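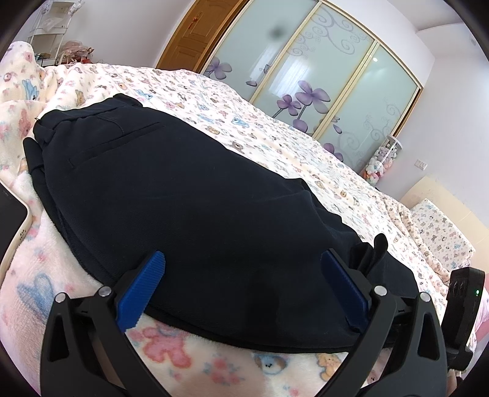
Navy trousers between the pads, taken from the gripper camera

Trouser folding by hand-held gripper: how do I stop ruining my own demos?

Asked by Nhi Thân

Hi all, first post so be gentle. I've been recording folding demos at home with a hand-held gripper (the two-jaw sort with the ribbed blue pads) and I've got 292 of them so far, all trousers, all done on the bed. T-shirts were fine. Trousers are driving me up the wall.

My trouble is the last bit. I fold them lengthwise, legs together, then bring the hems up, and at that point I've got a fat rounded lump of cloth and I'm trying to get a pad on either side of it to shift the whole lot over. Sometimes it goes, sometimes the hem end flops open and I have to chase it. When I chase it I do all sorts of little pokes and re-grabs, and I never do them the same way twice.

I trained on the first lot and the arm at our club (we share a Stondari with another group) just hovers over the trousers and dithers. It goes left a bit, right a bit, closes on nothing. So two questions really. Do I bin every demo with a fumble in it? And is dark cloth a problem? The navy pair looks like one big blob to me when I play the recordings back, you can hardly make out the pocket unless the light's good.

I'm doing all this in the evening after work if that matters.

3 answers

Gisela Rivadeneira
Don't bin them all! I did that with towels last November and regretted it, I ended up with a set so tidy that the arm had no idea what to do once anything slipped. What I'd do is sort them into two piles. If you fumbled and then fixed it in one clear move — let go, back off, come in again — keep it. If you spent ages nudging, chuck it. The nudging is where your dithering comes from, I'd put money on it. The arm sees the same lump of cloth with ten different little pushes and averages the lot.

The other thing is to pick one way of doing the hem end and stick to it even when it feels silly. I say mine out loud while I do it (open, down, close, lift) and my sister thinks I've lost it, but my recordings got much more alike. Slow down just before you close the jaws as well. People rush that bit because their hands know where the cloth is, and the camera hasn't got your hands.

I'd also try squeezing from the sides lower down, nearer the bed. If the pads sit high on a fat fold it tends to roll out from between them. Mine does anyway, might be different with thicker cloth.

Sota Nishimura
Just get more data. We had 800 before ours did anything sensible.

Đạt Lò
Bit unfair on the poster, 292 isn't nothing for one person in the evenings. But yes, more variety would help more than more of the same. Is it always the same pair? Get a light pair in, and a pair of jeans, and turn them round so the waistband isn't always at the same end.

On the dark cloth, I had this with black leggings. What sorted it for me was a lamp low down to one side so the folds threw a bit of shadow. Ceiling light on its own flattens everything. I wouldn't drop the navy pair, you'll want it to cope with them sooner or later. A patterned blanket underneath didn't bother mine much, for what it's worth, though I did swap the bedding every so often so it wouldn't get attached to one.

Also check your start position. I found 35 of mine where I'd already got the jaws half closed before I pressed record, and those were the worst of the bunch.

Comment from Nhi Thân
Thank you both (and Sota, I suppose). Same pair every time, yes, oh dear. Going to sort the piles on Wednesday and borrow some jeans. Gisela, how long counts as ages?

Comment from Gisela Rivadeneira
More than 3 pokes and it's out.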